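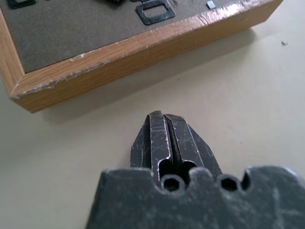

Comparing two grippers on small parts

Use the same parts for both grippers and put them back in the same spots each time. A shallow wooden tray with a felt or foam floor keeps flat metal pieces from sliding.

Wipe the fingers before you start. Dust changes the grip more than scratches do. Our Jernen jaws are scuffed all over and still hold as well as the newer Waro pair.

Start with the thinnest part. Close slowly, lift, wait 3 seconds, set it down. Write down every drop.

Check the mounting bolts after roughly 1,000 cycles. Ours had loosened by 594.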